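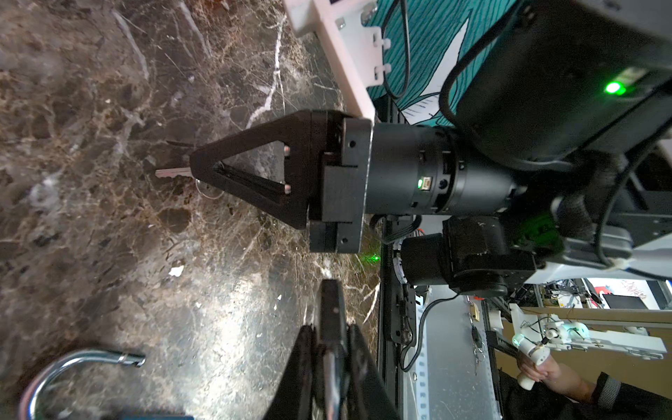

About Ploklow

We're a small company on the ground floor of the old Wakdale mill building, and we teach robot arms to do fiddly jobs with their hands: keys, locks, latches, lids, all the little things you do without a thought while talking to someone. Brayan Guzmán started the shop with 3 arms and a borrowed table, and there are 13 of us now, with a good deal more coffee.

People who visit often ask about the August fault, and we'd like you to hear it from us. One of our arms, running a key-turning task for our customer Vostirska, kept closing its gripper after the operator had let go of the controller. It bent the key, cracked a fingertip and pinched the edge of a colleague's glove (her hand was fine, thank goodness, and she was back at the bench after lunch). We stopped every arm in the building that same afternoon.

Finding the cause took us longer than we'd have liked. We went back through 1,373 recorded runs and found the same late release, much smaller, in 794 of them. A wrist cable was working itself slack as the joint turned, the release signal dropped out, and our software simply held on to the last command it had heard. That last part was our own doing, and we told Vostirska so.

These days a gripper that loses its signal stops squeezing and waits, the cables are clamped at both ends, and whoever is driving has a stop button beside the free hand. Anyone here may press it, for any reason at all, and we'd much sooner lose a morning than argue over it!

The full write-up, which we call the Ugwu report after the meeting room where we wrote it, is free to anyone who asks. Write to us or ring the bell at the side door, and please come hungry if it's noon.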